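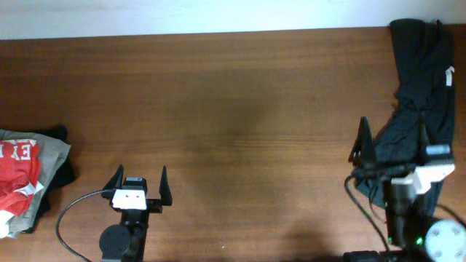
# Let the kids wear the T-shirt twice

My mother washed everything we owned after one wearing, and I did the same for the first 15 years of my own housekeeping without ever asking myself why. A shirt came off, a shirt went in the hamper, and by the weekend there was a mountain of it waiting for me in the hall. I would like to make a gentle case for doing less of this, and I say so as a person who really does love a clean shirt!

What got me thinking was a wool sweater, a green one from a little shop called Flisano that has since closed (I still miss it, they had the best buttons). I had washed that sweater so faithfully that the elbows went to cobweb. My neighbor Salma Gaber, who sews far better than I ever will, held it up to the window and told me it had been laundered to death. She wasn't being unkind. She offered to patch it, and she did, and then she asked me how often it had been dirty when I put it in. Well, almost never. I had worn it to the library and back.

Since then I've kept a chair in the bedroom for the in-between clothes, and yes, I know how people feel about the chair. My sister thinks it is the beginning of the end. But a pair of khakis worn to an office for one afternoon is perfectly good for another, and so is a T-shirt that somebody pulled on after supper and took off at bedtime. Fold it, put it back on the pile, and go sit down with your coffee.

Of course I don't mean socks, or underwear, or anything that has been near a soccer field in July. If it smells, wash it. My grandson would cheerfully wear one jersey until it stood up by itself, and somebody has to be firm with him.

I do think we owe our clothes a little judgment, though, the same kind we'd use on a loaf of bread or a carton of milk. Look at the collar, give it a sniff, hang it by an open window if you're not sure. My dryer now sits quiet most evenings, and the green sweater is on its third winter with Salma's patches.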